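정리·보관 게시판 > 작업실/공용공간

제목: 공용 보관통 색상 코드, 분류 기준을 무엇에 둘 것인가

격자선반
2024년 8월 28일

Zolovdale 건물에 있는 공용 작업실의 소모품 보관 체계를 다시 짜고 있습니다. 현재 대장에 올라 있는 품목은 113종이고, 보관은 뚜껑 없는 플라스틱 통에 합니다. 통 색은 9가지를 쓰고 있었는데 구입 시기마다 남는 색을 사다 보니 색과 내용물 사이에 규칙이 없습니다. 어떤 선반에서는 파란 통이 체결류이고 다른 선반에서는 같은 파란 통이 테이프류입니다.

2월에 한 번 정리를 시도했습니다. 당시 기준은 "품목 대분류 = 통 색"이었습니다. 체결류, 전선류, 접착류 식으로 나누고 대분류마다 색을 하나씩 배정했습니다. 결과는 다음과 같습니다.

- 대분류 경계에 걸리는 품목이 예상보다 많음. 케이블타이는 체결류인가 전선류인가, 양면테이프가 붙은 후크는 접착류인가 체결류인가.
- 배정한 색의 통이 모자라면 사람들이 아무 색이나 가져다 씀.
- 색이 많아서 안내표를 봐야 함. 안내표를 봐야 한다면 통에 붙은 글자 라벨을 읽는 것과 걸리는 시간이 다르지 않음.

그래서 이번에는 색이 나타내는 정보를 바꾸려고 합니다. 내용물이 무엇인지는 라벨에 맡기고, 색은 상태나 취급 방법만 나타내는 방식입니다. 초안은 이렇습니다.

노랑: 개봉했고 잔량 있음, 자유 사용
빨강: 사용 전 대장 기록 필요
회색: 미개봉 예비분
파랑: 반납 후 미분류
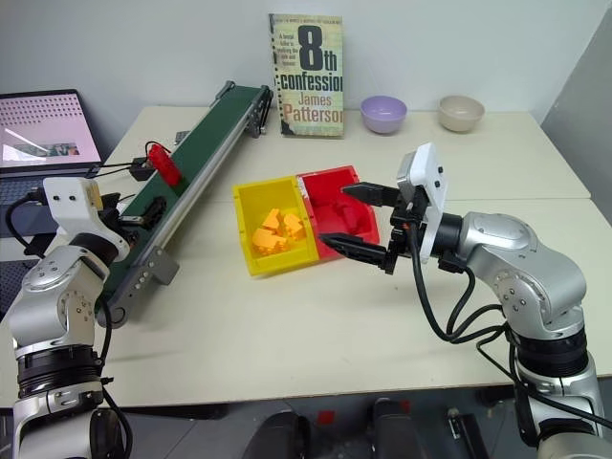 색 수를 넷으로 줄인 이유는 안내표 없이 외울 수 있는 한도가 그쯤이라고 봤기 때문입니다. 나머지 색 통은 선반에서 빼서 개인 사물용으로 돌릴 생각입니다.

질문은 두 가지입니다.

첫째, 색을 상태에 배정하면 같은 품목이 노란 통과 회색 통에 나뉘어 들어갑니다. 이때 두 통을 나란히 두는 것이 맞는지, 회색 통만 따로 모으는 것이 맞는지.

둘째, 라벨 코드 체계. 지금은 8자리 영숫자 코드를 쓰고 있는데 앞부분이 대분류, 뒷부분이 일련번호입니다. 대분류를 색에서 뺐으니 코드에서도 빼는 것이 일관적인지 궁금합니다.

운영해 보신 분들의 의견 부탁드립니다.

답글 · 볼트는미터법

첫째 질문에 대해서만 씁니다. 예비분은 따로 모으는 쪽을 권합니다. 나란히 두면 사람들이 노란 통이 비었을 때 회색 통에서 바로 꺼내 씁니다. 그 순간 회색은 "미개봉"이 아니게 되고 색이 거짓 정보를 표시하게 됩니다. 통을 옮겨 담는 동작이 한 번 필요한데 그 동작을 생략하기 쉬운 배치가 나란히 두는 배치입니다.

예비분을 멀리 두면 가지러 가는 김에 노란 통을 들고 가서 채웁니다. 거리가 절차를 강제하는 셈입니다.

답글 · 대장담당3년

윗분 의견에 반대합니다. 예비분을 분리하면 실사 때 같은 품목을 두 군데에서 찾아야 합니다. 저희는 분리 보관을 했다가 예비분이 있는데 없는 줄 알고 다시 주문한 경우가 반복돼서 원위치로 돌렸습니다.

대신 예비분은 통에 담지 않고 포장 상태 그대로 노란 통 뒤에 세워 둡니다. 포장이 뜯겼는지는 포장을 보면 압니다. 회색 통이라는 범주 자체가 불필요합니다.

답글 · 볼트는미터법

> 포장이 뜯겼는지는 포장을 보면 압니다

낱개 포장이 있는 품목만 해당합니다. 와셔나 스페이서를 벌크로 받으면 지퍼백이고, 지퍼백은 열었다 닫아도 표가 안 납니다. 재주문 문제는 보관 위치가 아니라 대장의 위치 항목이 하나뿐이어서 생긴 것으로 보입니다. 대장에 주 위치와 예비 위치를 각각 두면 해결됩니다.

답글 · 대장담당3년

위치 항목을 둘로 늘리면 갱신할 항목도 둘이 됩니다. 갱신율은 항목 수가 늘수록 떨어집니다. 대장을 한 사람이 전담하는 곳과 여럿이 쓰는 곳은 조건이 다릅니다. 원글은 공용 작업실이라고 했으니 후자에 맞춰야 합니다.

답글 · 담회색

색각 문제를 아무도 안 쓰셔서 적습니다. 빨강과 노랑의 조합 자체는 명도 차이가 있어서 비교적 안전한 편입니다. 문제는 나중에 초록이나 주황을 추가할 때 생깁니다. 빨강과 초록, 노랑과 주황은 같은 선반에 넣지 않는 것이 좋습니다. 회색과 파랑도 파랑의 채도가 낮으면 조명에 따라 헷갈립니다.

점검 방법은 간단합니다. 선반을 흑백 모드로 찍어서 통끼리 밝기가 구분되는지 봅니다. 흑백에서 구분되면 색각 특성이 있는 사람도 대체로 구분할 수 있습니다. 구분이 안 되면 통 앞면에 도형을 추가합니다. 원, 삼각형 정도면 충분하고 색 이름을 글자로 쓰는 것도 됩니다.

그리고 취급 제한처럼 중요한 정보를 색 하나에만 실으면 안 됩니다. 빨간 통에는 "기록 후 사용" 문구를 함께 붙이시기 바랍니다.

답글 · 격자선반 (작성자)

답변 감사합니다.

흑백 점검은 해 보겠습니다. 도형 표시도 넣는 방향으로 수정합니다. 빨간 통 문구도 반영합니다.

예비분 건은 두 분 의견이 갈리는데, 품목 성격에 따라 나누는 절충이 가능한지 검토 중입니다. 낱개 포장 품목은 노란 통 뒤에 포장째, 벌크 품목은 회색 통에 담아 별도 선반. 다만 규칙이 둘이 되는 점이 걸립니다.

코드 자릿수에 대한 의견도 부탁드립니다.

답글 · 인쇄폭12밀리

코드에 의미를 넣지 마십시오. 대분류가 바뀌면 코드를 바꿔야 하고, 코드를 바꾸면 라벨을 다시 뽑아야 하고, 과거 기록과 연결이 끊깁니다. 식별자는 식별만 하고 속성은 대장의 열로 관리하는 것이 원칙입니다.

품목이 113종이면 일련번호 세 자리로 충분합니다. 8자리는 라벨 폭만 차지합니다. 폭이 좁은 테이프에 8자리를 찍으면 글자가 작아져서 선 자세로는 아래 칸을 못 읽습니다.

답글 · Nasrin Ansari

세 자리 일련번호에는 동의하지만 검사용 문자를 하나 붙이는 것을 제안합니다. 손으로 대장에 옮겨 적는 환경에서는 숫자 두 개가 뒤바뀌는 오류가 가장 흔합니다. 세 자리만 쓰면 뒤바뀐 번호도 대부분 유효한 번호라서 오류가 드러나지 않습니다.

제가 쓰는 방식은 각 자리에 서로 다른 가중치를 곱해 더한 뒤 나머지를 영문자에 대응시키는 것입니다. I, O, Q는 뺍니다. 스프레드시트에서 수식 한 줄로 검증됩니다.

코드에서 대분류를 빼는 데에는 조건부로 찬성합니다. 사람이 선반 앞에서 찾을 때는 대분류가 쓸모 있습니다. 그러나 그 역할은 선반 칸의 표지가 맡으면 됩니다. 통이 아니라 칸에 붙이는 것입니다. 품목이 다른 칸으로 옮겨 가도 통 라벨은 그대로 유효합니다.

답글 · 인쇄폭12밀리

검사 문자는 공용 작업실 규모에서는 과합니다. 대장에 번호를 넣으면 품명이 자동으로 뜨게 하면 됩니다. 번호가 틀리면 품명이 다르게 뜨니 그 자리에서 압니다.

답글 · Nasrin Ansari

작업실에 단말이 항상 켜져 있다는 전제가 필요합니다. 종이 대장이면 성립하지 않습니다. 원글 작성자께서 대장 매체를 밝혀 주시면 판단이 쉬울 것 같습니다.

답글 · 격자선반 (작성자)

대장은 종이와 Drinovix를 병행합니다. 현장에서는 종이에 적고 나중에 Drinovix에 옮깁니다. 따라서 말씀하신 자리바꿈 오류가 실제로 있습니다. 옮기는 시점에는 적은 사람이 옆에 없어서 확인이 안 됩니다. 검사 문자는 채택하겠습니다.

덧붙여 작업대 위 규칙도 같이 정하려고 합니다. 선반에서 꺼낸 통을 작업대에 두고 그대로 퇴실하는 경우가 많습니다. 지금 생각하는 규칙은 이렇습니다.

작업대 위에 둘 수 있는 통은 노랑과 빨강뿐. 회색은 선반 밖 반출 금지.
퇴실 시 통은 선반으로. 어느 칸인지 모르면 내용물을 파란 통에.
작업대 상판 이음매 위에는 통을 올리지 않음.

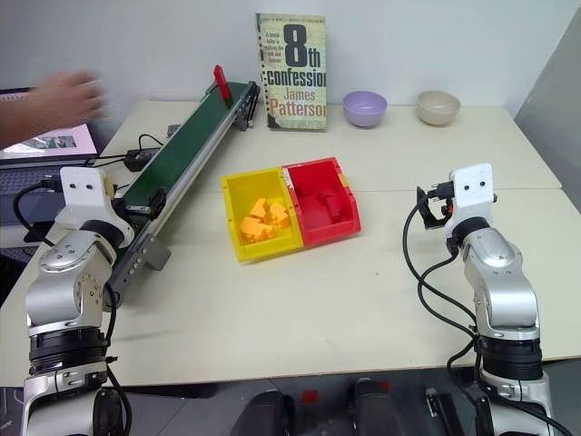
파란 통은 일주일 단위로 비우는 것을 목표로 합니다. 비우는 사람을 정해 두지 않으면 쌓일 것이 분명한데 당번제는 전에 실패했습니다. 다른 방법을 쓰시는 곳이 있습니까.

답글 · 대장담당3년

통 크기로 제한합니다. 반납통을 제일 작은 통으로 두면 금방 차고, 차면 더 넣을 수 없으니 마지막에 넣으려던 사람이 몇 개라도 제자리에 가져다 놓습니다. 큰 통을 두면 바닥에 깔린 것이 몇 달씩 갑니다. 저희는 반납통을 바꾼 뒤 당번을 없앴습니다.

답글 · 볼트는미터법

이 점은 동의합니다. 한 가지 보태면 반납통은 하나만 둬야 합니다. 둘이 되는 순간 작은 통의 효과가 사라집니다.

답글 · 서랍파

통 자체에 이견이 있습니다. 뚜껑 없는 통은 먼지가 들어가고 들다가 엎으면 섞입니다. 칸막이 서랍장이면 반출 자체가 안 되고 필요한 만큼만 꺼내 가게 됩니다. Drinow 서랍장을 6년째 쓰는데 미반납 문제가 없습니다. 서랍 앞면에 라벨만 붙이면 색 체계도 필요 없습니다.

답글 · 격자선반 (작성자)

서랍장은 검토했으나 예산과 폭 문제로 제외했습니다. 통은 이미 있는 것을 씁니다.

답글 · 담회색

서랍장은 반출이 안 되는 대신 손에 쥐고 간 낱개가 돌아오지 않습니다. 미반납이 없는 것이 아니라 미반납이 기록되지 않는 것일 수 있습니다. 통째로 나간 것은 빈자리가 보입니다.

답글 · 서랍파

소모품은 원래 돌아오지 않습니다. 남은 와셔 몇 개의 회수율까지 관리할 이유는 없다고 봅니다. 분실과 소모를 구분하지 않는 것도 하나의 운영 방침입니다.

답글 · 인쇄폭12밀리

라벨 재질에 관해 추가합니다. 플라스틱 통이 폴리프로필렌 계열이면 일반 점착 라벨은 모서리부터 들뜹니다. 통 바닥의 재질 표시를 확인하시고 PP나 PE이면 강점착 테이프를 쓰십시오. 부착 전에 알코올로 닦고 완전히 마른 뒤에 붙입니다. 곡면 모서리에 걸치면 어떤 테이프도 오래 못 갑니다.

노란 통에는 흰 바탕에 검은 글자가 낫습니다. 투명 바탕은 빨간 통에서 검은 글자의 대비가 떨어집니다. 통 색과 관계없이 흰 바탕으로 통일하면 테이프를 한 종류만 사도 됩니다.

저는 Hartley 라벨 홀더를 씁니다. 통에 홀더를 붙이고 종이를 끼우는 구조라 품목이 바뀌어도 종이만 갈면 됩니다. 단점은 통을 포개면 홀더가 걸린다는 점입니다.

답글 · Nasrin Ansari

홀더를 쓰면 종이를 다른 통으로 옮겨 끼우는 일이 생깁니다. 상태가 바뀔 때 통 색을 바꾸는 체계에서는 오히려 장점입니다. 벌크 품목을 회색에서 노랑으로 옮겨 담을 때 코드 종이도 함께 옮기면 라벨을 두 벌 만들 필요가 없습니다.

다만 예비분이 일부 남는 경우에는 두 통에 같은 코드가 동시에 있어야 하니 종이를 두 장 준비해야 합니다. 이때 코드는 동일하게 두고 통마다 가지번호를 붙이지 마십시오. 가지번호를 붙이면 대장이 품목 대장인지 용기 대장인지 모호해집니다.

답글 · 격자선반 (작성자)

현재까지의 수정안입니다.

색: 노랑, 빨강, 회색, 파랑. 도형 병기. 빨강은 문구 추가.
코드: 일련번호 세 자리와 검사 문자. 대분류는 칸 표지로 이동.
예비분: 벌크만 회색 통, 별도 선반. 낱개 포장은 노란 통 뒤.
반납통: 파랑, 최소 규격, 한 개.
라벨: 흰 바탕. 홀더는 일부 통에 먼저 적용.

대장의 위치 항목은 하나로 유지하고 예비 선반은 벌크 품목 여부를 나타내는 열로 대신합니다. 벌크이면 예비분은 예비 선반에 있다고 읽으면 됩니다.

답글 · 대장담당3년

위치 항목 처리는 그 방식이 맞습니다. 규칙이 둘인 점은 여전히 좋아 보이지 않습니다. 벌크의 정의를 먼저 적어 두십시오. 지퍼백이 벌크인지, 지퍼백 안에 낱개 포장이 들어 있으면 어느 쪽인지가 곧 문제가 됩니다.

답글 · 볼트는미터법

"최소 판매 단위의 포장을 다시 봉할 수 있으면 벌크"로 정의하면 지퍼백은 벌크, 열접착 봉투는 낱개입니다. 지퍼백 안의 낱개 포장은 바깥쪽 기준으로 벌크입니다.

답글 · 격자선반 (작성자)

그 정의로 안내문 초안에 넣겠습니다. 열접착 봉투를 뜯고 테이프로 다시 붙여 놓은 것이 선반에 꽤 있는데 그것들은 개봉품으로 보고 노란 통에 합치겠습니다.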